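引っ越し17回より、片づけ1回のほうがしんどい。そう言い切る人に会ってきました。

Jomar Padillaさん。港町ラットブリッジ(Lutbridge)の古い集合住宅で、もう長いこと一人暮らしをしています。わたしが訪ねたのは4月の午後、坂の途中にあるパン屋でシナモンロールを二つ買って、息を切らしながら階段を上がっていったら、ドアはもう開いていました。

「靴はそのへんに。お茶、濃いのでいい?」

濃いのでいいです、と答えたら本当に濃かった(おいしかったです)。

ジョマールさんの本業は楽器の修理。でも今回聞きたかったのは、部屋の話です。以前はグラルソープ(Grulthorpe)という内陸の町で広い家を借りていて、そこに本とレコードをため込んでいたそうで。レコードだけで2000枚を超えていたというから、わたしなんか聞いただけで床が心配になります。

「床は平気だったんだけどね、引っ越し屋さんの見積もりが平気じゃなかった。電話で枚数を言ったら、しばらく黙っちゃって」

それで減らしはじめた。最初に決めたのは、手元に残すのは400枚まで、ということだけ。どれを残すかは決めなかったそうです。

「一枚ずつ聴き直してたら一生終わらないでしょう。だから、ジャケットを見て曲が頭で鳴りだすやつを残した。鳴らないのは、悪いけど、さようなら」

この「鳴るかどうか」の話、すごく好きで、帰りの電車でずっと自分の本棚のことを考えていました。うちの本棚、たぶん半分は鳴らない……。

本のほうはもっと揉めたらしいです。誰と揉めたかというと、弟さんと。共同で集めていたジャルタディッツ(Jaltaditz)という旅行案内のシリーズがあって、どちらが引き取るかで一か月ほど口をきかなかったとか。

「二人とも欲しかったんですか?」

「逆、逆。二人ともいらなかったの。でも捨てるって言い出すのは嫌だったんだよね」

結局、全部まとめて古書店に持ちこんで、ついた値段が725。安いのか高いのか分からないまま、二人でその足で食事に行って使い切ったそうです。揚げた魚と、よく分からない緑のスープ。スープの説明に五分くらいかかっていました。

家具の置き方についても聞いてみました。前の家では壁という壁に棚をつけていたのに、今は片側に寄せる派。大きいものは一か所に固めて、残りは何も置かない。

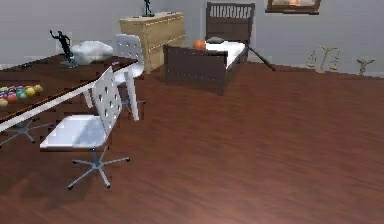 「空いてるところがあるとね、つい何か買いたくなるんだよ。最初の冬が危なかった。揺り椅子を買いかけて、店の前まで三回行った」

三回目に引き返したのは、店の人に顔を覚えられて恥ずかしくなったから。椅子の名前まで覚えていて、マシュー(Mathew)っていう型だったよ、と懐かしそうに言うので、それ、まだ欲しいんじゃないですか?と聞いたら、お茶を注ぎ足されました。

あとは掃除の話。ジョマールさんは毎朝13分だけ掃除をします。なぜその半端な数字かというと、好きなピアノ曲がちょうどその長さだから。曲が終わったら、途中でもほうきを置く。

「隅にほこりが残ってても?」

「残ってても。明日も同じ曲をかけるんだから」

わたしもさっそく真似しようと思ったのですが、好きな曲がどれも三分台で、これだと玄関も終わりません。長い曲のおすすめを聞いたら、紙の切れ端に六つも書いてくれました。字がものすごく達筆で、二つ目と五つ目がまだ読めていません。次にシナモンロールを持っていくときに、聞き直してきます。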